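Bench notebook, Winby cell (the snack packing one)
Sunday, started a little after 2

Okay, picking this up where I left it, with the right arm sulking. Short version for whoever reads this before coffee: the right arm dropped into protective stop during the bagging routine, came back up without complaint, then did it again, and I spent most of the afternoon thinking it was the motors. It was mostly not the motors.

The code on the console was 274 both times. In the Busa controller manual that's "joint torque deviation, wrist group," which covers everything from a dying gearbox to somebody leaning on the arm. Thanks, manual! I pulled the log and the second stop landed at line 3668, right in the middle of the wrist roll after a pick. I scrolled back to the first one and it was the same move, same direction. So that was a clue, and I ignored it for a good hour, because I had already decided it was heat.

Things I did in that hour: let the arm sit, swapped the power lead at the base, re-seated the connector at the board, ran the wrist through its range with nothing in the gripper. Passed, passed, passed. I also re-ran the gravity calibration, which you have to do with the cell clear, so add the time for taking everything out and putting it all back in. Grr.

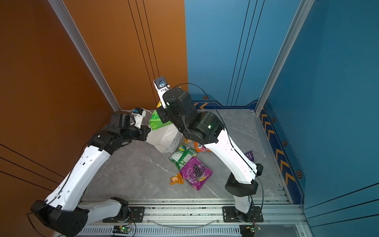

The thing I should have looked at first is the cable. When we moved the Garkska wrist cameras over to these arms we kept the old lead and the old clips, and the left side got dressed properly and the right side got dressed at the end of a long day (by me, I'll own that). On the left it stays along the white segment and behaves. On the right it comes off the camera end, goes over the joint cluster, and then swings out in that big wide curve before it gets back to the base, and with the gripper pointed up and the green bag in it there's a lot of loop hanging around with nothing holding it. Roll the wrist far enough one way and the slack gets pulled over the joint housing and snugs down. The arm feels a load it didn't plan for, and out comes the 274.

I proved it to myself by powering down and rolling the wrist by hand, slowly. You can feel it go from free to stiff in just a few degrees. Went the other way, nothing, totally smooth. Did the same on the left arm and it was smooth in both directions.

Safety note, and I want this one read: after the first stop I cleared the fault from the console and the arm immediately tried to finish its move. I had my hand on the rail. Nothing touched me and it was at slow speed, but I did not like it. The resume setting was on "continue" when we agreed it would be on "hold." I've put it back to hold. Please check it before you start, every time, and if you change it for a test, write it in here and change it back. Hands out of the cell before anybody clears a fault. I know we all know that. I knew it too.

Second problem, smaller, found while chasing the first. The bag hold.

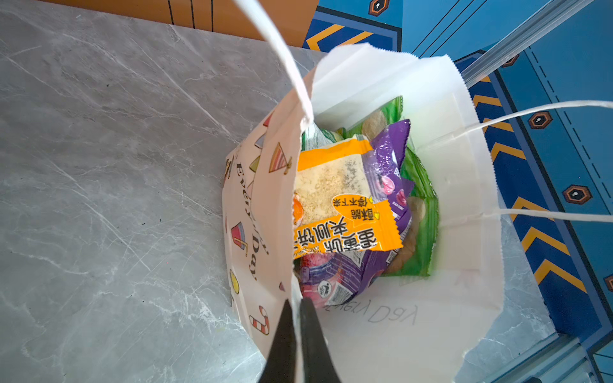
Ó Néill bench notes, continued

So the bag hold has the fingers pinching the front edge, and they close until they meet resistance, except paper gives them almost none. The controller can't tell a pinch on one layer of paper from a pinch on nothing, and it was reporting "grip lost" on holds that looked fine to me. Then the recovery behavior kicks in, which is open, back off, try again, and that retry is a bigger wrist roll than the normal move. See where this is going? A false grip lost makes the big roll, the big roll tightens the loop, the loop trips the stop. Two dumb little problems holding hands.

I raised the close force one notch and dropped the retry roll to 8 degrees. The force change alone makes me nervous with paper, so keep an eye out for tearing near the rim. The camera view down into the bag is useful for this, by the way. You get the fingers and the edge together, and I'd rather trust my eyes on that than the grip flag until we fix it.

Also noticed the twisted cord handles stick out further than I had pictured when I wrote the approach path. They haven't caused a fault that I can find in the log. I'd still like the path to come in a touch higher. Not today.
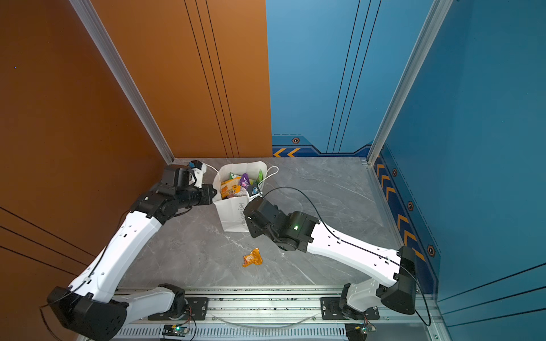 Both arms at the bag, right-hand cable still looped along the link.

Where it stands: cable on the right needs re-dressing, with a proper clip on the white link and the slack taken up before the wrist instead of after it. I have the wrong size clips in the drawer. A zip tie would do it but I don't want a zip tie biting into that lead, so please don't "help" with one. Until the clips come, right arm runs at half speed with the wrist roll limited in software. The limit is in the cell config, commented, don't delete it because it looks ugly.

I want about an hour of bagging with the limit on before I believe any of this. If you get another 274 with the roll limited, then I'm wrong about the cable and we're back to the gearbox, in which case save the log before you power cycle. I lost the torque trace from the first stop by being impatient.

To do:
clips, right size this time
grip lost threshold for thin paper
ask Busa why resume setting doesn't survive an update (if that's what happened, I'm guessing)
raise approach path over the handles
check left arm clips too while the drawer is open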